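Growers wanted for a squash and courgette trial at Retton

Hello! I'm Ketsara, I look after the vegetable beds at Retton, and I'm after 33 home gardeners to grow courgettes with me this summer. You don't need to be any good at it. A sunny patch or a couple of big pots will do, and you need to be able to water most evenings.

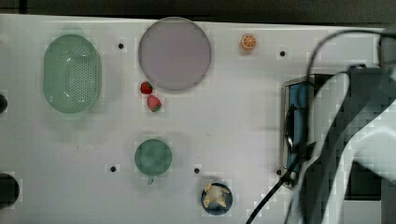 Green colander, lavender-grey plate and two little toy strawberries.

I'll post you seed of two varieties, Iltano and Urkari. Sow indoors, plant out in late May once the frosts have gone, then weigh what you pick and jot it down on the sheet (kitchen scales are fine, and so is messy handwriting!). Please grow both, side by side if you can, and don't feed one more than the other. I know it's tempting when one of them is sulking.

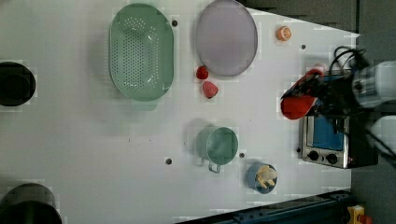 The colander and plate again, with the red strawberries just below the plate.

It comes to 40 minutes a week or so of your time, over 90 days of picking. You keep everything you grow, plus a £4 voucher towards compost, which I realise won't buy much compost. Slugs count as data, so do tell me about them.

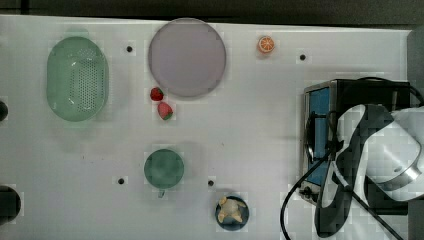
Kulap Sriwong is handling the sign-ups, so drop her a line at the Retton office by 11th February with your name, your postcode and what your soil's like. Clay people especially welcome, we had hardly any last year.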